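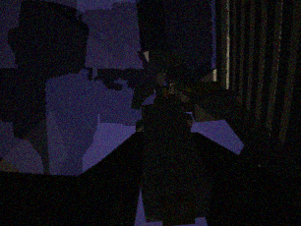
I have been playing Gullton since the open beta, so when the studio, Nunonar, announced a community open day in November I put my name down within minutes and then fretted for weeks that I'd picked the wrong session. The building is on the edge of Priltgate, up a flight of stairs over a tile shop, and they let us in 19 at a time, which kept it friendly (and meant there was enough coffee). We started with the art team, and I could happily have stayed there all morning! But the support and forum people were the ones I'd come for. After so many years of reading their replies at midnight it was lovely to hear them talk out loud.

They walked us through an ordinary morning's queue. There were 978 open tickets when they logged on, and a good 100 of those were the same complaint about guild bank permissions, so they wrote one long sticky post and then answered people one by one anyway. I asked whether they ever get tired of the class balance threads and got a very diplomatic smile.

Lunch was sandwiches from De Luca across the street, and at 2 p.m. we got to try the new harbor zone on the test server. I fell off the pier twice. The fishing has been sped up, thank goodness, though the mount vendor is still miles from the inn, and I did mention that on my feedback card.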